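What to put on the table for a two-arm demo at a library open day?

Asked by Onni Turunen
October 2025
3 comments

I work part time at the Rissanen learning center in Ekovcombe. We have an open day in November and one of the things on the program is a tabletop robot demonstration. There are two small arms with two-finger grippers, each with a wrist camera, and an operator moves them by hand controls. The arms belong to us and they work fine. I have run them plenty of times with nobody watching.

What I have never done is run them for the public. We expect groups of 16, one group after another, and each group stays 15 minutes. The room has one big screen where I can show the view from a wrist camera. People range from small kids to retired engineers.

Up to now I have only picked up foam cubes on a bare desk. I would like it to look more like a table in somebody's home. My questions are what objects to use, whether a tablecloth is a bad idea, and whether visitors should be allowed to drive. I can spend a little but not much. I do not want to write any new software before then.

Share (4)

Martti Ikonen

Foam cubes are fine. People like them. Put a cup next to them and drop the cubes in.

I would not let visitors drive. We did at the Carnura evening and one kid pushed the finger straight down into the desk and the motor went into overload. It needed a restart and by then the group had to move on. If you do let them, set a lower limit on the height in whatever software you already have.

No opinion on the cloth.

Share (0)
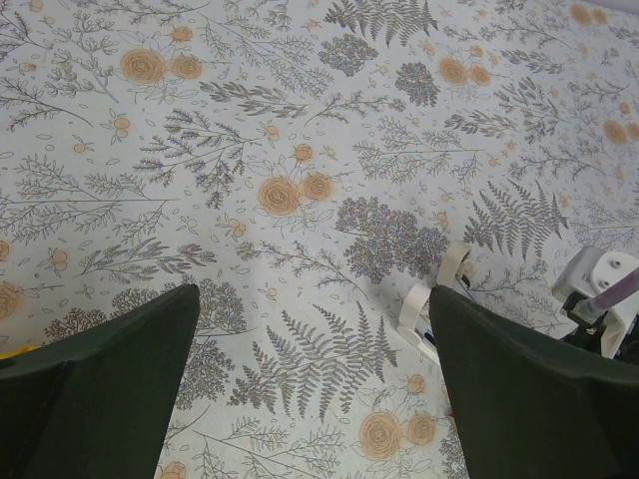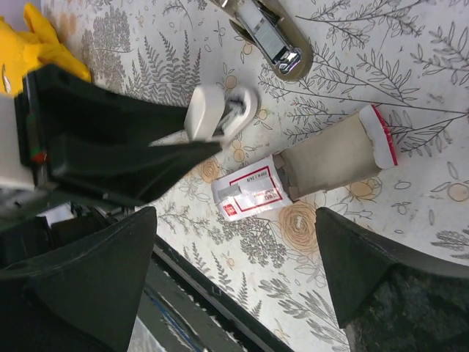 Lilibeth Barredo
Demonstration lead, Skuvano visitor program

I have run 17 of these public sessions with a two-arm table, so I will take your three points in order and then add some things you did not ask about.

Tablecloth. Yes, use one, but tape it down. Ours has gray ferns and sprigs with flowers in a kind of orange, as you can tell from both views. A loose cloth gets pinched along with the object, and then everything on the table slides toward the arm. Pull it tight, fold the edges under the table top and tape them there. Tape on the top side ends up in the camera view and people ask about it. Iron it the day before if it has been folded. A thin smooth cloth is better than a thick one. Anything with a fringe is trouble.

A busy print is harder for some camera software than a plain surface. With an operator driving, that does not matter much. You may find it harder to see small pale objects on the screen, so try each one before the day and leave out the ones you lose sight of.

Objects. Use ordinary things from a desk or a kitchen drawer. In the second view there is a stapler at the top, and a cardboard tube lying next to a piece of printed paperboard. Cardboard is good because it gives a little when the fingers close. A tube will roll, so put it against something for the first try. Staplers are heavier than they look and the weight is at one end. Grip near the middle and lift slowly. If the jaw of the stapler opens, leave it and go on to the next object. Take the staples out beforehand if children are coming.

Have one small awkward item. The white clip-shaped piece by the tip of the other arm's finger in the second view is the sort of size I mean. It takes patience to get hold of and the group goes quiet for it. Do that one second to last. Finish with something soft and easy, because you want to end on a lift that works.

Five or six items is plenty. I started with far too many and spent the time between groups putting them back. I now keep a tray under the table with a spare of everything.

Visitors driving. I let them, with limits. One arm only, the other arm parked well back, speed turned down, and my hand on the stop button the whole time. Each person gets one try at one object. In 15 minutes with 16 people you will not get through everyone, so say that at the start and pick four. Adults mind this more than children do.

Screen. Show the wrist view, but start with the fingers open over an empty patch of cloth, like the first view. Open and close them twice and let people match what is on the screen with what the arm is doing. Older visitors in particular look at the arm and not the screen until you point it out. After that you can go to the objects. If your screen is behind you, move it. You will block it every time you lean in.

Things you did not ask about:

Cables. Run them off the back of the table and put the table against the wall on that side.

Floor line. Put tape on the floor an arm's length beyond the farthest point the grippers reach. Small kids in front of the line, tall people behind.

Heat. Small motors get warm over an afternoon. I take a full break after every third group and switch the arms off for it. Put that in the printed schedule or somebody will fill the gap with another group.

Talking. You cannot drive two arms and explain them at the same time. Find a second person. If you really are alone, drive one arm and leave the other parked until the last few minutes.

One more point about failures. Some grasps will miss. Say "missed, going again" and go again. Do it no more than twice on the same object.

Share (11)
2 comments

Onni Turunen
Thanks, this is what I needed. I had planned ten objects, so I will cut that down. Would you park the second arm raised or resting on the table?

Lilibeth Barredo
Resting, if yours can be powered down in that position. Raised arms can sag when the power goes, depending on the model. Check yours with something soft underneath first.

Lauri Pelkonen

Agree with most of the above. Two small additions from our school visits.

Label the objects on a printed card and let the group vote on which one is next. It takes up the dead time while you reset, and the kids stay behind the line.

Check the light in the room at the hour you will be running. Our windows face west and by midafternoon the screen was no use to anyone. We hung a bedsheet over the window. It looked bad but it worked.

I have not used a patterned cloth. We have a plain gray one and it shows every crumb.

Share (2)
1 comment

Martti Ikonen
The card is a good idea. I take back the foam cubes, at least for the older ones.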